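Business > Local > Workplace

Print this story | E-mail this story

Sorting arm halted at Otcombe returns warehouse after shelf post is struck

OTCOMBE -- The folks at the Clindgate returns warehouse are going back to sorting parcels by hand for a while, after a robot arm swung wide during the Saturday early shift and hit one of the shelving units beside it. Everyone went home safe and sound, which is the first thing anybody in town wanted to know when word got around.

The arm, a Gesivov model that has been lifting bagged returns onto the shelves since January, was partway through a load at 6:40 a.m. when it missed the point where it should have slowed down. It struck an upright hard enough to shake two shelves and burst a bag of dried lentils that a customer had sent back, and those lentils went everywhere (workers were still finding them by lunchtime, under things you would not think a lentil could get under).

What worries the company more is what came next. The light curtain, a sort of invisible fence that is supposed to stop the arm the moment anything crosses it, did not trip when a shift worker stepped in to see what had happened. She had the good sense to hit the red button on the wall, and the arm stopped there and then.

"The bump I can live with," said Vilmos Pálfi, who manages the site and has worked in warehouses most of his life. "A fence that doesn't see a person is something else, and we're not switching that arm back on until I've walked through it myself and watched it stop, over and over, until I'm sick of watching."
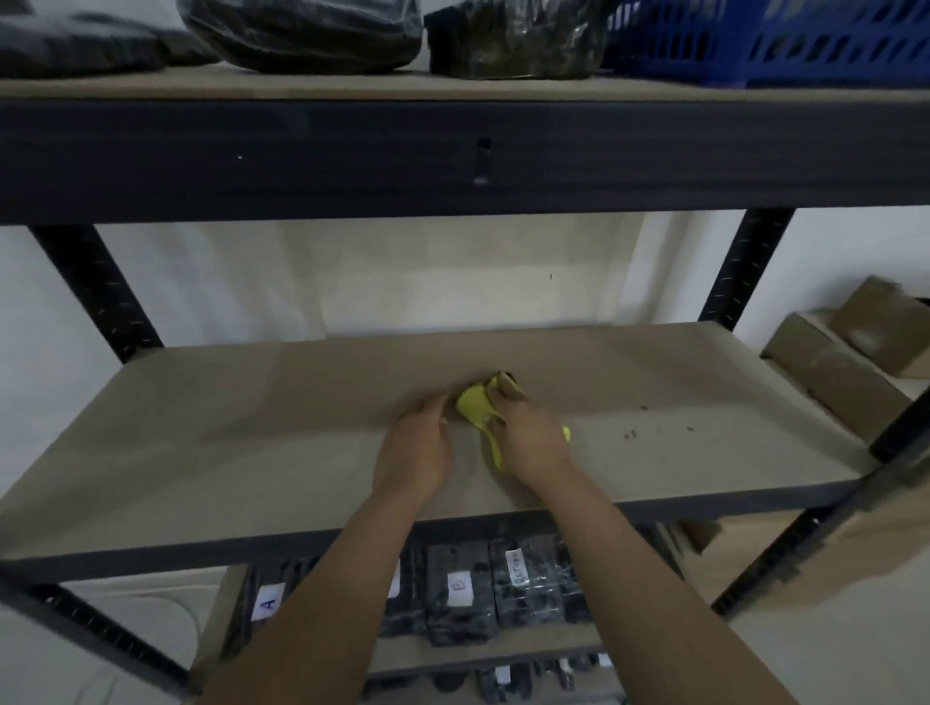 A shelf gets a wipe with a yellow cloth, above a row of labeled bags.

Technicians from Keogh, the firm that looks after the equipment, spent most of the weekend on the problem. Their lead engineer, Senan Ó Súilleabháin, said a worn connector in the arm's shoulder had been sending a bad position reading. The light curtain fault appears to be separate, and he was careful not to guess at the cause before the control box has been opened up and tested.

The warehouse handles almost 1000 returns on a busy day, and the arm had been taking on a good share of them. Pálfi said customers may wait a little longer for refunds, and he asked for patience. The 20 people on the morning crew will keep their usual hours, with some overtime for anyone who would like it.

Clindgate has reported the incident to the state safety office.

Reader comments

millroad_deb: So glad she was quick with that button. My son works the late shift there and I have been on pins and needles.

T. Hargan: We had a light curtain on our press for years and tested it every morning before coffee. Do they do that here? The story doesn't say.

oldpacker70: Still waiting on a refund for a pair of boots, but take your time, people. Fix the fence first.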